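Chapter 6
Sorting Mixed Small Goods

In this chapter you will learn
– how to empty a mixed bin in a sensible order
– how to decide between keep, wash, repair and discard
– how to write a short sorting record

Before you read
Think of a drawer or a box in your own home where things are kept that have no other place. What is in it? When did you last take everything out? Write down five objects from memory, then go and look.

6.1 Why mixed goods are difficult

In Chapter 5 we worked with goods of one kind: towels, plates, shoes. Such goods are easy to sort, and the only questions are size and condition. Mixed goods are another matter. A charity shop, a day nursery or a lost property office receives every week bags in which a soup ladle lies together with a scarf and a puzzle. The sorter must change her thinking with each object she takes in the hand.

Anneliese Wendt, who directed the sorting room at Dellbridge for many years, gave her new workers a simple exercise. She put a full bin before them and asked them to look at it for one minute without touching anything. After this minute they had to say which object they would lift first, and why. Most beginners chose the largest or the most colorful one. The experienced workers chose the object that lay free on all sides – it could be lifted without moving its neighbors.

Gunther Brinkmann, her colleague, added a second rule. Soft things should leave the bin before hard things, if both lie free, for soft things take up dirt from the bottom of the bin. A cloth animal which rests one night on a dusty floor may need washing, while a bowl needs only to be wiped.

6.2 The four groups

We use in this book the four groups of the Prasar method. Keep means that the object can go to the shelf as it is. Wash means that it is sound but not clean. Repair is for objects with a small fault that can be mended in under 14 minutes. Discard is for all the rest. An object which you cannot place goes into Wash, and you decide again when it is clean.

Objects for personal care, such as combs and brushes, are never put directly into Keep. Toys are also washed first, even when they look new.

Look at the bin below and choose your first object. The blue bowl, the hairbrush, the plush dolphin and the small green and white animal figure all have to be placed in a group. Notice also the pale residue on the floor of the bin and the stains at the back wall.
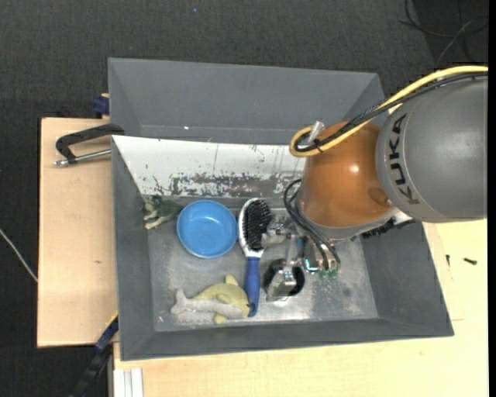
6.3 Writing the sorting record

A sorting record has one line for each object. The line names the object, its main color and its group, in this order. Keep the names short: "brush, blue" is enough. Do not write opinions such as "pretty" or "old-fashioned" – the next reader may see it differently.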